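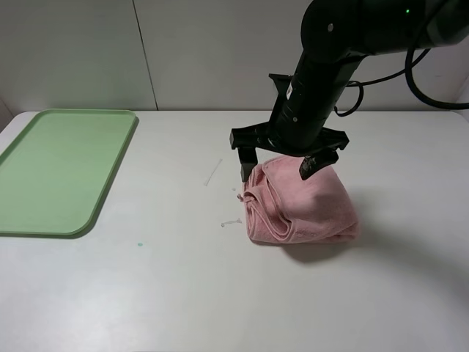 Notes on Towels, Part Two: The Folding

The first part of these notes, posted in September, dealt with washing. Several readers wrote to ask when the second part would follow, and the delay is regretted. The linen closet in this household was being painted in the meantime, and it seemed improper to publish recommendations on folding while every towel in the house was stored in a suitcase.

The subject is the ordinary terrycloth towel of hand or bath size. Sheets are excluded. Fitted sheets are excluded with particular firmness, and a separate post will be devoted to them if the author ever arrives at a method worth recommending.

The household standard

For many years this household followed no standard. Towels were folded by whoever emptied the dryer, in whatever manner that person had learned as a child, and the stacks leaned. The present standard was adopted when the family moved to Plotevgate, where the closet shelves are shallow and a towel folded in half and half again projects over the front edge and prevents the door from closing. The shelves could not be changed without also moving a water pipe. The folding was changed instead.

The standard fold is as follows. Lay the towel flat on a clear table with the long side facing you. Smooth it from the center outward with the flat of the hand. Bring the left third over, then the right third over that, so that you have a long strip. Turn the strip so that one short end faces you. Fold the far end toward you by one third, and fold the near end up over it. The result is a squarish bundle with one clean rounded edge, and that edge goes to the front of the shelf.

The alternative fold, in halves, is permitted for washcloths and for anything going directly into a gym bag.

Those who fold on a bed will find the work slower. A mattress gives under the hand, and the layers shift while the second fold is being made. A table is preferable, and a pale table is better still, as loose threads and lint show up on it and may be brushed away before the next towel is laid down. The author's own table is also used for breakfast and for tax returns, and it must be wiped before folding begins. This step was left out of an earlier version of these instructions, with consequences for a set of white hand towels and a quantity of plum jam.

On the pink towels

The pink towels require a section of their own. They were purchased from Castuvano, a linen shop which formerly occupied the corner opposite the post office and which has since become a place that repairs telephones. They were sold as a color named Shrimp. In this house they have been called salmon, rose and, by one visiting relative, "that orange," and the matter has never been settled. The color seems to alter with the light. In the morning it tends toward orange, and by lamplight it is closer to a dusty rose.

They are soft, and softness is a difficulty in folding. A new towel with some stiffness in it will hold a crease. An old soft towel relaxes as soon as it is released, and its corners turn round. The proper response is to accept the round corners. The author spent part of one winter pressing folded towels beneath a dictionary and does not recommend the practice, as the pile is flattened and the towel feels unpleasant afterward.

A soft towel should also be folded a little more slowly than a stiff one. When the second third is brought across, place the free hand on the first third and keep it there. Otherwise the lower layer travels with the upper one, and a ridge forms along the side. A ridge of this kind may be corrected by opening the towel and beginning again. It may not be corrected by patting, although everyone in the household continues to try.

On fringes and frayed edges

Readers of the first part raised the question of fraying more often than any other, and one correspondent enclosed a length of thread.

A towel frays when the stitching of its hem gives way, or when the woven selvage along the side has caught on something and pulled loose. In this house the usual culprit is the hook on the back of the bathroom door, a brass article with a sharp lip that ought to have been filed down long ago. A hem that has opened will shed threads at every wash. The threads should be cut with scissors close to the edge. They should never be pulled, as one thread may run the whole width of the towel and take the weave with it.

After trimming, the edge should be turned under and stitched. The author uses ordinary polyester thread from Fekete, sold on spools of 500 and 1,000 yards, and has found the smaller spool sufficient for the mending needs of one family over a considerable number of years. The color used for the pink towels is number 406, which is called Coral and matches nothing exactly. A zigzag stitch by machine is neatest. A blanket stitch by hand is satisfactory and may be done while listening to the radio.

Until the mending has been done, the frayed side should be folded to the inside. The three-part fold is well suited to this purpose. Begin with the frayed side, so that it is the first third brought over, and the second third will cover it completely. If the towel is folded from the wrong side, the threads are left hanging at the edge of the bundle, where they catch on the towel beneath and draw it off the shelf whenever the upper one is removed.

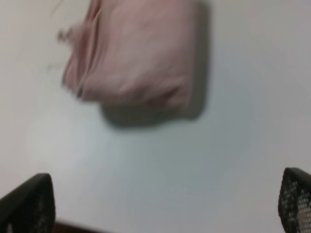

Trumside wrote in about the first part to say that the fringe should be left alone altogether: my grandmother's towels all had a fringe, she combed it out with her fingers after every wash, and she folded them so that it hung over the front of the shelf where people could see it. I still fold mine that way. Also, your thirds are too much work for a small towel.

The comment is received with respect. It is necessary, however, to distinguish between a fringe that was made as a fringe and one that has come about through wear. The first is knotted or stitched at its base and will go no further. The second has no such limit. A grandmother's fringed guest towel may certainly be displayed at the front of a shelf, and the author would be pleased to own one. As to the thirds, the point is conceded for small towels where the shelf is deep enough.

On stacking

Towels should be stacked with the folded edges to the front and the open edges to the back. Freshly washed towels go to the bottom of the stack, and towels for use are taken from the top. This arrangement allows the whole stock to circulate. Where it is not observed, the same 2 towels are used throughout the year and grow thin, and the others remain in excellent condition and acquire the smell of the closet.

It is recognized that placing towels at the bottom of a stack requires lifting the stack. In this household the rule is followed by the author and is understood in principle by everyone else.

Stacks should not be taller than the forearm of the shortest person who will be sent to fetch a towel. Beyond that height they are pulled from the middle, and the work must be done again. Bath towels and hand towels are best kept in separate stacks, even where they match. A hand towel placed within a stack of bath towels leaves a soft hollow on one side, and the pile begins to tilt – slowly at first, and then entirely, usually at night.

On color, no rule has been adopted. The pink towels were for a time kept together on the upper shelf. They have since been dispersed, and the closet looks more cheerful.

On towels that will not be folded

There remains the matter of the towel that is left in a heap. Every household has one. It is taken from the dryer with the rest, it is set on the table to be dealt with in its turn, and the telephone rings. The creases that form in a bunched towel are not serious in terrycloth and will shake out. Take hold of two adjoining corners, step back from the table and give one firm snap downward. Lay the towel flat at once and proceed as above.

A towel that is still damp at the thick part of the hem should not be folded at all. The hem is the last portion to dry, and it should be pinched between finger and thumb before the towel goes on the shelf. If there is any coolness in it, hang the towel over the back of a chair for the remainder of the afternoon. A damp towel in a closed closet will share its condition with its neighbors, and the entire stack will then need to be washed. The author has done this more than once and was, on the last occasion, spoken to about it.

Correspondence

Letters on the washing of dark towels continue to arrive and will be answered in order. Two readers asked for the dimensions of the shelves, which were given incorrectly in the first part. The measurement printed there was that of the door.

The request for a post on dish towels has been noted. These are kept in a kitchen drawer, rolled, and the drawer is at present stuck.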